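Home Opinion Workshop Notes Archive About

The Case for Boring Maintenance

Last updated: May

I look after one robot cell. It is a single white arm beside a white table, with a toaster oven and a set of kitchen things: bowls, a plate, a mug, plastic-looking fruit. We call the cell Vesta. It spends its days picking up dishes and food and putting them somewhere else, and my job is to see that it can do that tomorrow the way it did today.

My opinion, after 16 months with it, is that most shops spend their attention on the wrong end of the machine. They tune software for weeks and give the cables a glance. They argue over grip force and never put a wrench on the table bolts. When the picks go bad, the first meeting is about the software, and the second meeting is too.

I would turn that around. Before anyone opens a laptop, somebody should stand at the table for ten minutes and look. Is the oven where it was last week? Is the cable lying the way it was routed? Has the arm's base moved against the table? 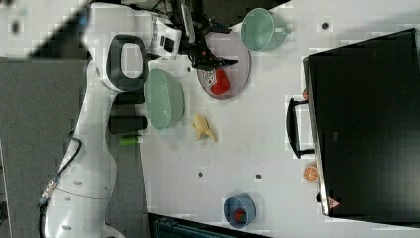
Start with the table

The oven is the largest thing on our table and the one people forget to check. It gets bumped. Somebody leans on it to reach a bowl, and after that every motion that ends at the door handle is wrong by the amount it slid. The arm doesn't know. It goes where the handle used to be.

We lost most of an afternoon to this last winter. The arm kept missing the handle, and two of us went through the calibration twice before anyone measured the oven. It had shifted 9 millimeters. Pushing it back took less time than writing the entry in the log.

So now we measure it at the start of each shift, from a hole in the tabletop to the near corner of the oven. I would argue for this in any cell with something heavy that isn't bolted down. People tell me a good vision system makes it unnecessary. Maybe so, but I have worked with vision systems, and I own a tape measure.

The small items need less fuss. A bowl or a piece of fruit is supposed to move; that is the work. What I care about is that the same set is on the table every time, and that worn ones get replaced before the fingers start slipping on them.

Then the cables

Cables are where I get stubborn. A cable on an arm bends every time the arm does, and it will fail at the place where it bends the tightest. You can't say which day, but you can usually say where.

The common advice is to tie everything down close. I did that at my last job, on a packing line at Duggan, and I pulled two connectors out in one month. A cable tied too short has no slack at the end of a long reach. A cable left too long drags across the work and catches on a dish. There is a right length, and the only way I know to find it is to run the arm slowly to its farthest positions and watch the loop.

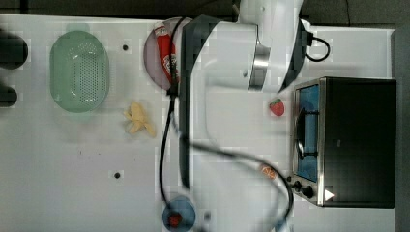 I do that slow run every time the gripper comes off, even when it goes back on the same way. It takes 35 minutes. I have been asked more than once whether it could be skipped, and I have said no each time. The last cable I replaced had failed inside the jacket, with nothing to see from outside, and it had cost us days of faults that came and went with the wrist angle.

Fingers and screws

The gripper is the part that touches things, and it takes the wear. Our log has an entry, number 2538, that says only "finger loose, tightened." I wrote it, and it is a bad entry. It doesn't say which finger, which screw, or how far it had backed out. When the same fault came back I had nothing to compare it to.

Since then I put a paint mark across every screw head on a gripper I service. If the line is broken, the screw has turned. It costs almost nothing and it lets the night operator check without a tool. 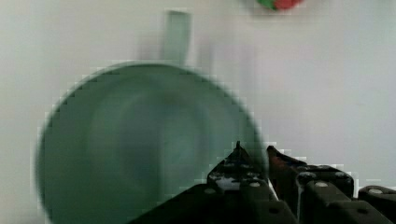

A loose finger is easy to mistake for a bad program. The fingers close a little off, the mug tips, and somebody changes the approach angle to make up for it. That works until the screw moves again. By then you have a loose finger and a wrong angle, and they have to be undone in the right order — hardware first, then the number.

Some people I respect disagree with me on this. At the Rososari shop they run each gripper until it faults, then swap the whole unit and send the old one out. With enough spares that may be cheaper. We have one spare, and I would still want to know why the first one quit.

What I would change is the schedule. Most maintenance plans I have seen, including the Akau template we started from, are built around hours. Hours are fine for grease. For cables, fingers and anything a person can lean on, I would check at the start of the shift and write down what I found, including on the days when I found nothing.

4 comments 27 shares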